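Hunt Community Workshop
Periodic Safety Inspection: Ground Floor Rooms and Stairwell
Inspection date: 23/09/2024
Report number: 3964
Inspector: Wanda Alcantara
Accompanied by: Bram Dewulf, building supervisor
Ratings used: S (satisfactory), A (action needed), N (not inspected)

Scope
This inspection covers the entrance hall, the two ground floor workrooms, the kitchen, the storage room and the rear stairwell. The upper floor is inspected under a separate schedule. Electrical testing of portable equipment is carried out by Altik and is not repeated here, although missing or unreadable test labels are recorded where found.

1. Exits and escape routes

1.1 Front exit opens fully and without a key from the inside: S
1.2 Rear exit opens fully: A
Comment: The door drags on the threshold for the last part of its swing. It can be opened by an adult with one hand but not by a child. Plane or rehang the door. Responsible: B. Dewulf.
1.3 Corridors clear of storage: A
Comment: Folding chairs were stacked against the corridor wall outside the storage room. The same item was recorded at the last inspection. The chairs were moved during the visit. A permanent place must be named in the room plan.
1.4 Exit signs lit and visible: S
1.5 Emergency lighting, short function test: S
Comment: All fittings came on. The full duration test remains due and should be entered in the log by Eirini Giannakopoulos when complete.

2. Fire equipment

2.1 Extinguishers in place, on brackets, and sealed: S
2.2 Service tags in date: A
Comment: The tag on the kitchen extinguisher has faded and the date cannot be read. Replace the tag at the next Pamar service call, or sooner if the service record cannot be produced.
2.3 Fire blanket present in kitchen: S
2.4 Alarm call points unobstructed: S
2.5 Alarm log up to date: A
Comment: No entries were found for two weeks in the summer. If the building was closed, the log should say so.

3. Workrooms

3.1 Floor surfaces even and free of trip hazards: S
3.2 Tables stable, with no splinters or raised edges: S
Comment: The tables were checked by hand along all edges and by leaning on each corner. One loose leg bolt was tightened on the spot.
3.3 Wall coverings secure and clear of heaters: S
Comment: Fabric coverings remain permitted in the workrooms provided that the flame treatment certificate is kept on file. The certificate was seen. Fabric must stay at least 400 mm from any heater.

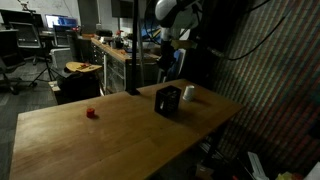

Item 3.3: Patterned fabric wall covering behind the wooden table.

3.4 Window catches working: A
Comment: One catch in the second workroom does not hold. Keep the window shut until it has been replaced.
3.5 First aid box stocked and sealed: A
Comment: Sterile dressings were short by 6. Fanni Pálfi has been asked to reorder and to sign the contents card.

4. Kitchen

4.1 Water heater guard fitted: S
4.2 Refrigerator temperature recorded daily: S
4.3 Cleaning products stored in a locked cupboard: A
Comment: The cupboard was closed but the key had been left in the lock. The key belongs in the office key safe — this applies during opening hours as well.
4.4 Sockets away from sink and undamaged: S

5. Storage room and stairwell

5.1 Shelving fixed to wall: S
5.2 Heavy items stored below shoulder height: A
Comment: Paint tins were found on the top shelf. Move them to the floor level rack.
5.3 Handrail secure along full length: S
5.4 Stair edging intact: A
Comment: The edging strip is lifting on step 8, counted from the bottom. It was taped as a temporary measure. Permanent repair is to be quoted by Greretti.
5.5 Roof space hatch: N
Comment: No suitable ladder was available.

Follow-up
Items 1.2 and 5.4 take priority and must be closed before the next public event. All other items rated A must be closed within 30 days. Completed work is to be initialed on the office copy of this report. Questions on the ratings should be sent in writing to the inspector.

Signed: Wanda Alcantara
Received for the building: Bram Dewulf
Copy to: Elżbieta Cieślak, office file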